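Pei-shan Peng would like it known that the name was a joke. Tornurau started as a typo in a shared folder, and by the time anyone thought to fix it the method had been cited under that spelling, so there it stayed.

The method itself is easy to state. You teach a gripper to tidy a living room by showing it the living room from the gripper's own point of view, and you don't bother keeping that view level. Most groups correct the picture first, so that floors are down and ceilings are up. Peng and her colleague Lev Hordiienko stopped doing that in August, at first out of laziness.

"The straightening step was slow and I hated maintaining it," Peng says. "Lev said, fine, turn it off and see how bad it gets. It got better. I was quite annoyed, I had spent a whole winter on that code."

They had 284 recordings from furnished homes to work with, and trained two versions of the same policy, called Doltirus for reasons neither will go into. One saw leveled video. The other saw whatever the wrist saw, which in a home is often a sofa standing on end and a ceiling where the wall should be. Each version then got 100 attempts at picking up a small object from a seat cushion. The leveled one dropped or missed 19 more objects than its rival.
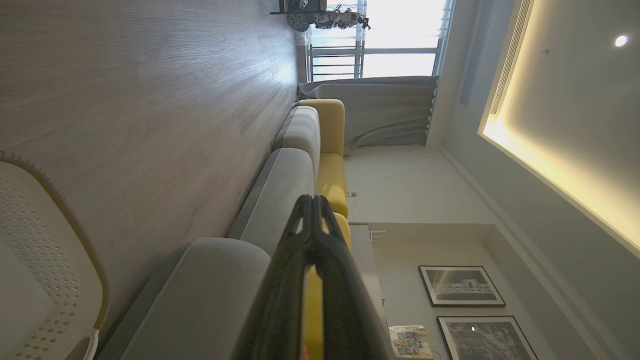 Hordiienko's explanation is that leveling throws away something the arm needs. "When you rotate the picture, the fingers start swinging all over it," he says. "Leave it alone and the fingers are always in the same place. The room moves, but who cares about the room? You are trying to pick up a sock."

Peng cares about the room a little more than he does. Her half of the paper is about daylight, and she can talk about windows for longer than I had budgeted. A bright window with a dark gripper against it used to be where the policy gave up. Her fix was to train on more windows. She looks a bit embarrassed by this. "Reviewers want an equation," she says. "I had curtains."

There are limits. The results cover soft furniture and small light things, and a test set called Odora, built around kitchen shelves, went badly enough that it takes up one paragraph near the back. I asked why it was so short.

"It was longer," Hordiienko says. "Then we read it."

Peng is blunter. Shelves have edges, she says, and the policy treats an edge as a suggestion. She is now recording shelves, mostly in her own apartment, and has moved her dishes into the bedroom until it's done.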